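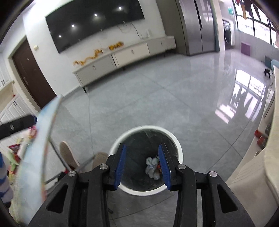
Home | Contents | Household | Waste and cleaning | Index

Household trash bin

A household trash bin, also called a wastebasket, trash can or garbage can, is a container kept indoors to hold refuse until it is carried to an outdoor can, a chute or a shared collection point. Most homes have more than one. The kitchen bin is usually the largest and takes food scraps, while the bins in living rooms, bedrooms and bathrooms are smaller and take mostly dry waste such as wrappers, tissues, receipts and packaging.

Shape and size

Indoor bins are made in round, oval and rectangular forms. A round bin has no corners for dirt to settle in and can be wiped out in one motion. It also stands well in open floor space, but it wastes some room when pushed against a wall. Rectangular bins fit better beside a cabinet or under a sink.

Living room bins commonly hold between 7 and 9 liters. Kitchen bins are larger, and the biggest sizes meant for indoor use hold up to 70 liters. Many smaller bins taper toward the base so that empty ones can be stacked for shipping and storage.

Materials

Plastic is the most common material. It is light, does not rust and can be washed with dish soap. Steel bins are heavier and less likely to tip, and they do not pick up smells as easily. Woven and wooden bins are sold mainly for bedrooms and offices, where the contents are dry. Paper and card bins exist but do not last long in a damp room.

Color is a matter of taste, though it affects cleaning. White shows dust and drips early. Darker interiors hide stains, and some owners find they have to tip the bin toward a window to see if it needs washing.

Rims and liners

Bins used with a liner often have a thick rim, or a separate ring that lifts off. The mouth of the bag is folded over the edge and the ring is pressed down on top to hold it. A bag that is too small will pull loose as weight is added. One that is too large bunches at the base and takes up space - a common fault when grocery bags are used as liners.

Reusing shopping bags this way is widespread. In some homes a supply of folded bags is kept at the bottom of the bin, under the liner in use, so that the next one is at hand. Bins for dry waste can also be used with no liner at all and emptied straight into a larger bag.

Bins without lids

Open bins are the usual choice outside the kitchen. They need no pedal or hinge and can be used with one hand. Their drawback is that the contents are visible and light items can blow out in a draft. Pets and small children can reach in, and homes with either may prefer a swing top or a weighted lid.

Placement

A living room bin is generally set near where people sit, snack or open mail. On tile or other smooth floors it can slide when bumped, and a thin rubber ring under the base will stop this. Placing a bin in a walkway is discouraged, especially in rooms where slippers, bags and other loose things already collect on the floor. Bins should be kept away from heaters and cords.

Emptying and cleaning

Dry-waste bins are typically emptied once or twice a week, kitchen bins daily or every other day. Loose plastic bags and film fill a bin long before it is heavy, and pressing them flat or tying them in a knot leaves more room. In warm months such as July, any bin that receives fruit peels or drink containers needs emptying sooner.

A bin can be washed with warm water and dish soap, rinsed, and left upside down to dry. A new liner should go in only when the inside is fully dry. Baking soda left in the base for 2 hours helps with lingering smells.

Regional names

In the town of Lasari the small living room bin is known as a "corner pot," whatever part of the room it stands in. The housewares maker Sandberg used the term "room bin" in its catalogs, and the name is still heard in Zirnura. Olszewski, a smaller firm, sold the same kind of container as a "paper bin."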